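Drivers in Dunne can now check gas prices before they leave the driveway

DUNNE, 13/07/2019 - Filling up in Dunne just got easier to plan. Prurklow, the free fuel price service run by Grerkel, now covers every gas station in the county, and we are thrilled with how quickly local drivers have taken to it!

Prices are sent in by drivers and by the stations themselves. Since the trial opened in January, 3,872 people have signed up and 679 of them have reported at least one price.

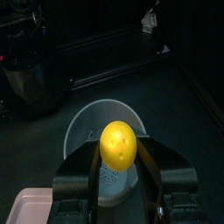 Regular, midgrade, premium and diesel are all listed separately, with the time of the last update next to each price. Anything older than a day turns gray so you know to treat it with care.

"My own commute takes me past three stations, and I had been using the most expensive one for years," said Imogen Tapley, who manages Prurklow at Grerkel. "I was a little embarrassed, but mostly delighted to find out. We hear the same thing from drivers every week."

The service works in any phone browser, and a text message version is open to people without a data plan. Drivers can also set a price alert for their usual route.
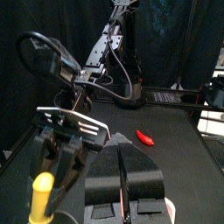
Next on the list is Duroton, where 100 drivers are already testing the map along the highway and in the older streets near the rail yard.

"People in Duroton drive a long way to work, and they've been asking us for this," said Finn Hinrichs, who is leading the testing there. "They're sending in prices at five in the morning. It's wonderful."

Stations that want to post their own prices can contact the Grerkel office in Dunne.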